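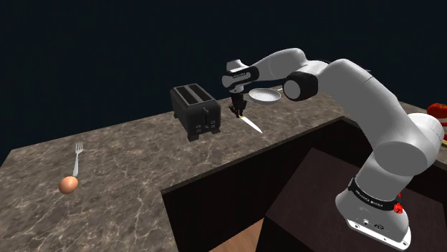
Start with the quote, not the robot. The quote from Dogbe had the arm on it and that was the page everyone read. Ask room — who has signed off a quote where the arm was the biggest number and also the only number? Wait for hands. Then the mount. Arm doesn't sit on the counter, base is on its own box-like platform, down off the stone. That platform is a line in the budget. We didn't have it in the first draft. Also the knife right under the fingers — blade that thin flat on a hard surface is a fingertip question, and spare fingertips are another line. Say it slowly, people write this bit down.

Who we are, keep short. Sallwood, training kitchens, main site at Drimness. Project is Ultovgate. Want an arm that can do set-up and clear-down on a counter. Not cooking. Say "not cooking" twice, someone will ask about cooking anyway.

**What we thought we were buying**

- arm
- gripper
- a day of somebody's time to plug it in

Pause for laugh. If no laugh move on.

**What we're budgeting for now**

- Arm and controller. One quote, one supplier, fine.
- Gripper, plus spare fingers, plus a second style of finger for thin things
- Mount. Get it drawn before the arm is ordered. Height matters more than we thought, it changes what the arm can get to at the back of the counter
- Power and a cable run that doesn't cross where people walk
- Guarding, or a risk assessment that says why less guarding. Costs money either way
- Hours. Engineer hours, and hours for kitchen staff to sit in. Seperate line, or it gets eaten
- Service contract. Ask when it starts — delivery or sign-off. Ours said delivery

Talk round the last one. Delivery to sign-off could be a long gap, you'd be paying for cover on a crate. Dogbe changed it when we asked. Took one email. Ask!

**Plan the layout before the money**

Main point of the middle section. We put the kitchen layout into simulation first, and moved the base about until the reach looked sensible. Cheap compared to moving bolts. Things we got out of it:

- U-shaped counters are good for reach, bad for service access. Someone has to get in behind the arm with a laptop
- clutter changes everything. A bare counter makes any arm look big enough
- the wrist needs room as well as the fingers. Check it next to the tall stuff

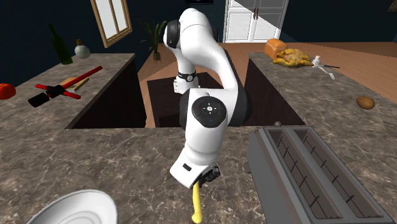 Caveat, don't skip. Simulation told us where to put it. Didn't tell us what a greasy handle does, or a counter that isn't quite level, or how loud it is when there's a class on. So there is a trial line in the budget too. If finance wants to cut the trial line, offer them the second arm instead.

Which gets to — how many arms. First plan was 2. Everybody likes two, one per side, looks great on a slide. We went back to one. One arm, good mount, proper spares, and someone trained on it. Second arm is in the plan as an option with the price held, and that was worth haggling for. (If asked: yes we gave something up for it, payment terms, don't go into detail.)

**Timing**

Lead time quoted was 9 weeks. Put it in the plan as quoted and then put the mount, the power and the risk assessment INSIDE those weeks, not after. First version of our plan had them after. Would have had an arm sat in a box at Drimness waiting on an electrician.

Money release is January. So back up from there:

- layout frozen before the order goes in
- order in as soon as money lands
- training dates booked with the order. The kitchen timetable fills up early
- acceptance test written by us, before delivery. Use our own objects, the ones we handle every day, with the awkward ones in. Supplier's demo blocks don't count

On acceptance test: thin flat things, round things that roll, things that break. Keep it to a page. Whoever signs should of watched it run.

Whole budget covers around 18 months. Past that I'd be guessing, and I'll say that if somebody asks. Replacement cost is in a different pot and I lost that argument already.

**Questions to take to a supplier** — leave up while people take photos

- What's not in this quote that we'll need on day one?
- Who supplies the mount, and who signs for it?
- Price of spare fingers, and how long to get them
- When does the service period start?
- Software licence: per arm, per site, per year?
- Can we take our simulation layout to your engineer and have them mark it up?
- What happens to it if we move kitchens

Last one got a long silence on our call. Re-install is chargeable, same as a new one minus the hardware. Drimness lease is up for renewal so not an idle question.

**If running short** skip the timing bullets, keep the supplier questions. If running long cut the bit on how many arms.

Handout has the budget sheet, blank version, no Sallwood numbers in it. By the door. Mail me for the spreadsheet, the PDF has a broken total on page 2, check it's fixed before printing.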